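Reviews › Furniture › Tables

Search this site Enter keyword Go

Ummont Gositz Round Table, Long-Term Review
March – by the Baltero Reviews desk

The Gositz is a pedestal table with a round top in a pale wood finish. Ours has been in daily use for 6 months as a desk and, after 6:00 p.m., as a dinner table. The maker rates the top for 133 pounds of evenly spread load. We did not test to that limit.

Assembly took one person less than an hour. The column bolts to a steel plate under the top, and the supplied hex key is too short to get full torque on the rear bolts. Use your own. 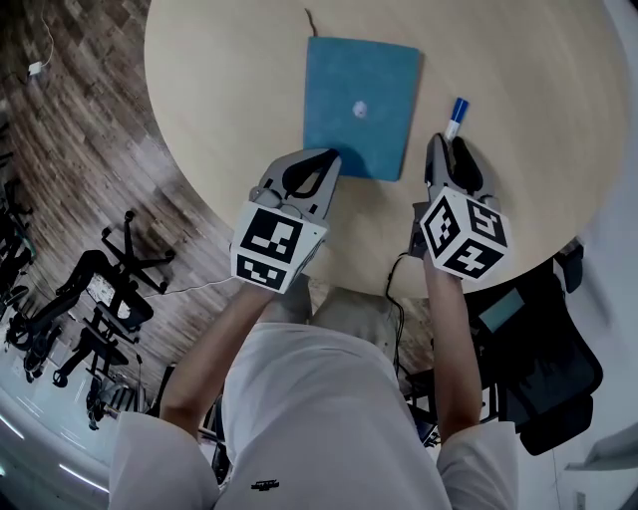 The round top in use, with a blue-capped marker over it.

Stability is good for a single column. Leaning on the rim with a forearm gives a small, slow tilt that returns without a rattle. The older Riquelme, tested on the same floor, rocked under the same load and needed a shim. Leveling feet on the Gositz have a fine thread – expect a lot of turns for little travel.

The finish is a matte clear coat. Water left overnight came off clean. Coffee left a ring that needed dish soap and a second pass. Dry-erase ink wiped off with alcohol, but permanent ink left a faint shadow.

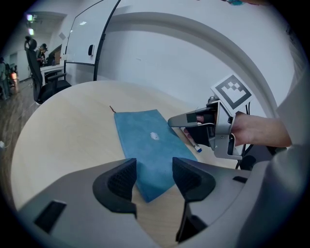 Edge wear is the weak point. The coat is thinner on the curve, and chair arms have dulled it in two places. Ummont sells a touch-up pen, which matches the color but dries glossier than the original.

Price at the time of testing was $181, legs and hardware included. The replacement top is sold separately and was out of stock.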